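We use cookies to remember your settings. Accept all | Manage choices

A Thursday at the home storage fair

I went to the kitchen and home storage fair in May with low hopes, and I can report that they were met. The website promised 400 exhibitors. I'd like to know who did the adding up, as I had walked every aisle by lunch and that included a queue for coffee.

The talk this year is all of keeping food fresh. Every second stand had a claim about bread. Tradia says its containers keep a loaf soft for 90 hours. I asked what sort of loaf, in what sort of kitchen, and was handed a leaflet with the same number on it in bigger type.
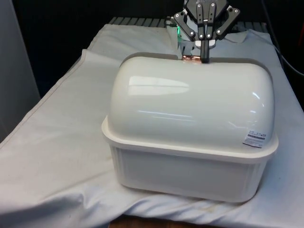

Domed lid, deep white tub.

I have kept bread in a paper bag inside a cupboard for most of my adult life. It goes stale, and then I make toast. A bin slows that down a little and traps the damp if your kitchen is warm, so you swap hard bread for mouldy bread. No leaflet mentioned mould.

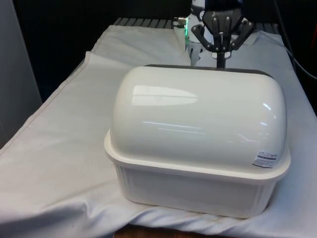

Prices were harder to get than they should have been. Hulon wouldn't give one at all ("it depends on the retailer"). Bakalis did, 36 pounds for its middle size, and to be fair the woman on the stand admitted that a cheap one would do much the same job. She was the best thing in the hall.
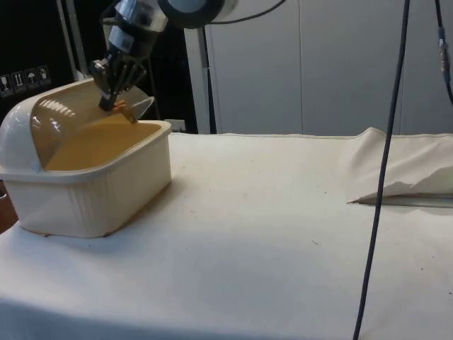

Cream plastic, ribbed sides, white cloth.

The afternoon talk was on cutting food waste at home. It was meant to last 60 minutes and felt longer. The speaker's main advice was to buy less and freeze half the loaf, which is good advice and free – an odd thing to hear in a building full of people selling boxes.
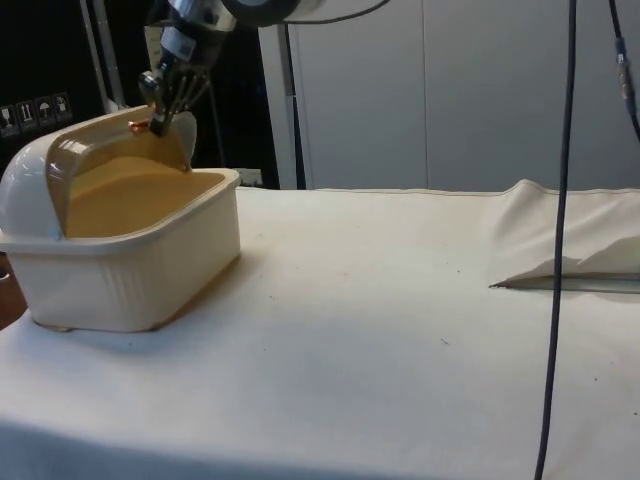
Arko had the biggest stand and the least to say. Lots of lighting, a competition to win a set of jars, and a form that wanted my phone number before it would tell me the rules. I left it blank.

Parking was extra. The sandwich I bought on the way out was dry at both ends.

Related
Do you need a salad spinner?
Vacuum sealers: six months on
Another year, another garden show
Why I gave up on matching jars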